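Rapport de projet : consommation électrique des salles informatiques
Gediminas Koppel, Padmavathi Ramasamy
24/11/2020

1. Contexte

Le bâtiment Nadar regroupe les salles de travaux pratiques et les locaux de projet du département. La facture d'électricité y est globale et ne permet pas de savoir quels postes consomment en dehors des heures de cours. Notre sujet porte sur la part due aux ordinateurs laissés en veille ou allumés la nuit.

2. Méthode

Nous avons suivi 30 postes fixes répartis dans 2 salles. Chaque rangée était branchée sur un compteur Rakeck, relevé toutes les 8 minutes. Les données étaient envoyées vers un portable Asus, puis traitées avec un tableur. Les relevés de juillet, sans étudiants, servent de référence. Nous n'avons pas mesuré l'éclairage ni la ventilation, qui dépendent d'un autre tableau électrique.

Une première série a dû être écartée : l'horloge d'un compteur s'était décalée et les relevés de nuit étaient mélangés à ceux du soir.

3. Résultats

Sur la période retenue, la consommation hors cours atteint 734 kWh. La plus grande partie vient des postes restés en session ouverte, qui ne passent pas en veille à cause d'un réglage ancien. Les écrans comptent peu. Dans la salle du rez-de-chaussée, la courbe baisse nettement après la fermeture ; à l'étage elle reste presque plate jusqu'au matin.

Le logiciel Tronar, qui permet de programmer l'extinction à distance, a été testé sur une seule rangée. La consommation nocturne de cette rangée est devenue très faible, mais deux postes n'ont pas redémarré seuls le lendemain.

4. Locaux de projet

Ces locaux n'entrent pas dans les calculs. Les usages y sont trop variés pour être comparés à ceux des salles de cours, et les horaires changent d'un groupe à l'autre.
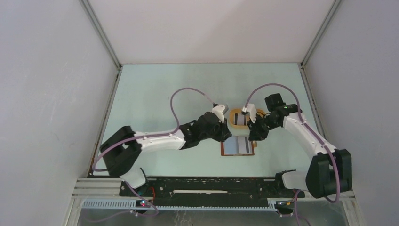
Figure 1. Plan de travail vert pâle et deux bras robotisés blanc et noir.

Un relevé séparé serait utile pour ces espaces, avec un compteur par prise.

5. Suite du travail

Il reste à corriger le réglage de veille à l'étage et à refaire les mesures dans les mêmes conditions. Le fichier des relevés et les feuilles de calcul sont joints en annexe.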